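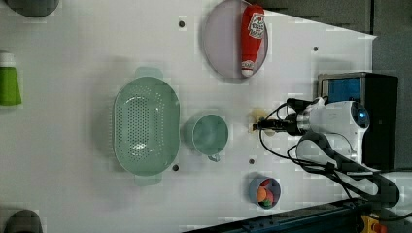 Slide 1. Ketchup bottle on a plate, with a colander and a cup on the same table.

Speaker: Wilfredo Soriano, Dining Room Standards, Sosley Residential Services
Title: Clearing the Shared Table
Handout: one-page table standard, distributed at the door

Opening. Thank the hosts at Maksymiv House and acknowledge the kitchen staff who are attending between meals. State the subject plainly: the condition of a shared table after a meal, and who is responsible for each kind of item left on it. Questions will be taken at the end.

Background. Sosley serves over 1,000 residents. The Kekov residence, where the present standard was first applied, seats 90 in its main dining room. Before the standard was adopted, each shift cleared tables according to its own habits. Dishes were generally returned to the kitchen on time. Condiments, strainers and small serving bowls were handled differently from one shift to the next, and the morning staff spent part of their first hour locating them.

Direct the audience to the first slide. The ketchup bottle is lying on the plate, and under the former practice a plate in that position was often carried to the dish area with the bottle still on it. Bottles then collected beside the sinks. The standard requires that condiments be lifted off first and returned to their shelf, standing upright with the cap closed, before any plate is moved.

Pause. Ask how many present have found a condiment bottle in a dish rack. Allow time for responses.

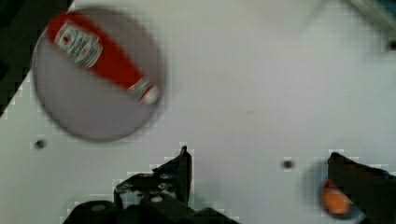 The order of clearing has four steps. Condiments are first. Food that remains in bowls is second, and the person clearing decides at the table whether it is kept or discarded. Plates and cups are third. Kitchen tools such as colanders and strainers are last, as they belong to the kitchen and go back by a separate cart.

Emphasize the separate cart. At Kekov, colanders were stacked with dinner plates for years, and the handles chipped the plate rims. The replacement order in March was for 390 plates. It would be improper to attribute all of these to stacking, and the audience should be told so if the figure is raised.

Small items. Staff frequently ask about small bowls and the things placed in them. The rule is that a small bowl is treated as a serving dish. It is carried level, by itself, with its contents in place, and is emptied at the counter. It should never be set on top of a plate that already holds something else.
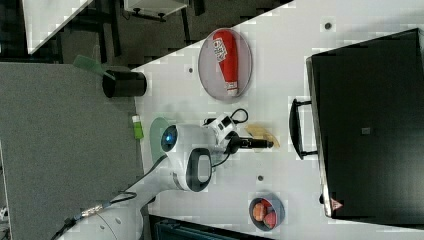
Cups are returned upright on the tray. A cup found on its side is checked for chips before it joins the others, and any utensil left in it is removed and placed in the utensil bin. Supervisors at Nonura Court have asked whether lids and cup handles should be inspected at the same time. The answer is yes, and the handout has been revised to say so.

Labeling. Sosley has printed 500 shelf labels for condiments and serving ware. Sites may request them through the dining office. Labels are to be placed on the shelf edge and left off the containers themselves, where they would come loose in washing.

If time is short, omit the labeling section and proceed directly to questions.

Expected questions:
Who clears when a table is still partly occupied? Staff remove condiments only on request and leave the remainder until all diners have finished.
Are residents expected to help? Participation is welcome - it is never required.
May a site change the order of steps? Changes require written approval from the dining office.

Close by reminding site leads to sign the attendance sheet and to return unused handouts to the front table.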